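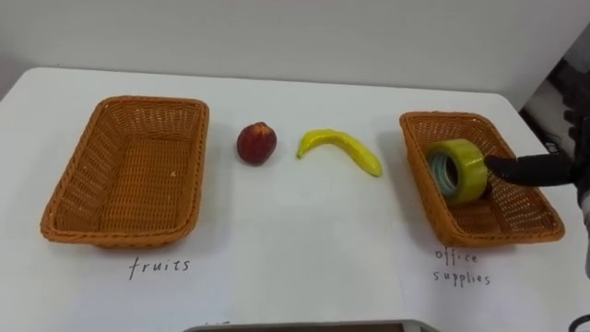 Sayce Calendula Salve, 50 g tin

If you spend any time at all with your hands in the soil, you know what they look like by the end of May. Mine crack at the knuckles first, then along the sides of the thumbs, and after a morning of cutting back roses I used to come indoors looking as if I'd lost an argument with a cat. This salve is what I started making for myself, and then for my sister, and then for pretty much everyone on our road who kept a vegetable patch!

The calendula is a strong orange variety we call Clakden, which we have grown from our own saved seed for years now. It isn't the showiest flower in the bed, but the petals are wonderfully sticky when you pick them, and that stickiness is what you want in the oil. We pick in the morning once the dew is off, dry the heads on screens in the loft, and leave them to steep in sunflower oil for five weeks – longer if the spring has been a cold one. Then it's strained, warmed gently with beeswax, and poured.

What's in it: sunflower oil, calendula flowers, beeswax, a little lavender oil. If you'd like it without the lavender, choose "plain" from the menu when you order. The plain one is a bit softer in the tin, and some people like it better for elbows and heels.

How to use it: scoop out a bit the size of a pea, rub it between your palms until it melts, and work it in well around the nails. I like it best at bedtime, under a pair of old cotton gloves. It's for dry, unbroken skin only, so please leave deep cuts to the doctor, and if daisies or ragweed make you itch, try a dab inside the wrist and wait a day (calendula belongs to the same family).

Keep the lid on and the tin out of the sun and it will last up to 103 weeks. If it melts in a hot car, let it set again somewhere cool. It may turn a little grainy, but it works just the same.

Tins ship from our Gernberg shed in plain cardboard, with a pinch of Clakden seed tucked in while we have it. Sow it shallow, in full sun, and don't fuss over it.

Questions about an order? Write to Anselmo Peñalver through the contact page.

Also available: Pudov Comfrey Balm, lavender hand soap, cotton gloves (small and large)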